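Robotics Club: Manipulation Group Update

The manipulation group has moved from simulation to hardware for the June milestone. The task is unchanged from the proposal: two arms share one work surface, each picks a colored cube, and each places it inside a marked square without entering the space the other arm is using. Students write the planner, the calibration routine and the grasp code. The arms' own joint controllers are left alone.

Calibration took most of the first half of the term. Every arm needs to know where the work surface is relative to its own base, and the two arms need to agree with each other. The group uses a black square outline as the shared reference. Its corners are easy to find in a camera image, its size is known, and it doubles as the target area for placing. Virgilio Dela Peña wrote the corner finder, which fits a line to each side of the black border and takes the intersections. An earlier version looked for the corners directly and was thrown off by glare on pale surfaces, where the border was fine but everything next to it washed out.
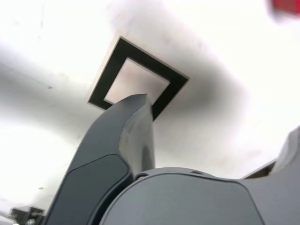
Page last changed: June, 4:30 p.m.

The current calibration routine, named Pliltero in the repository, moves the gripper through 30 poses near the square and records the joint angles at each one. A solver then adjusts the camera offset until the corners from all poses land in the same place. The acceptance limit is 3 millimeters at the worst corner. Runs above the limit are rejected and the log is kept, since a bad run is usually more informative than a good one when the cause is a loose bracket or a wrong tool length in the configuration file.

Two items from the last code review concern everyone who uses Pliltero. First, the tool length must be read from the shared configuration and must not be typed into individual scripts. Three scripts still had their own value. Second, the exposure setting is now locked at the start of a run. Automatic exposure changed between poses and shifted the apparent edge of the border -- a small error, but it pointed in the same direction each time and so did not average out.

The planner is called Murnar. Timothée Chauvin rewrote its reservation step over the break. The old planner gave the whole surface to one arm at a time, which was safe and slow. The new one divides the surface into cells and lets an arm reserve only the cells its gripper and forearm will sweep through. If both arms ask for the same cell, the arm with the shorter remaining path goes first and the other holds its position. A hold that lasts too long cancels the move and asks for a new path.

Murnar was tested on 3000 simulated layouts before anyone was allowed to try it with both arms powered. Of these, 67 ended with both arms waiting on each other. All of the deadlocks had the same pattern: the cubes were close together and each arm had been assigned the cube on the far side. The fix was to let the planner swap assignments before any motion starts. The failed layouts have been saved as a regression set, and changes to the reservation code will not be merged until that set passes.

Hardware sessions begin with the cubes apart and the grippers open. One student runs the planner and a second has a hand on the stop button, with no other duties. Speed is limited in software until both arms have completed the full sequence at the reduced setting. Anyone changing the position of a base plate must rerun calibration for both arms, including the arm that was not moved.
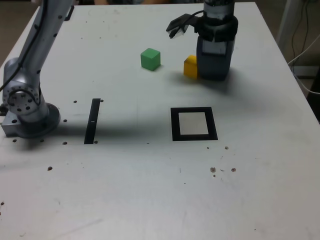

Why does the group use cubes in place of more varied objects?

A cube has flat parallel sides, so the grasp code only needs its position and its rotation on the surface. That keeps grasp errors separate from planning errors, and other shapes will be added once the planner is stable.

Work remaining before the milestone is mostly on recovery. If a cube slips out of a gripper, the planner still believes it is being carried and will reserve cells for an object that is no longer there. Virgilio is adding a check on finger width after each lift. Timothée is looking at whether the overhead detector can be queried mid-sequence without stalling the control loop.

New members who want to contribute should start with the simulator, which runs on an ordinary laptop. Open tasks are tagged by difficulty in the repository. Calibration logs go in the shared folder under the arm's name, with the configuration file that was in use at the time.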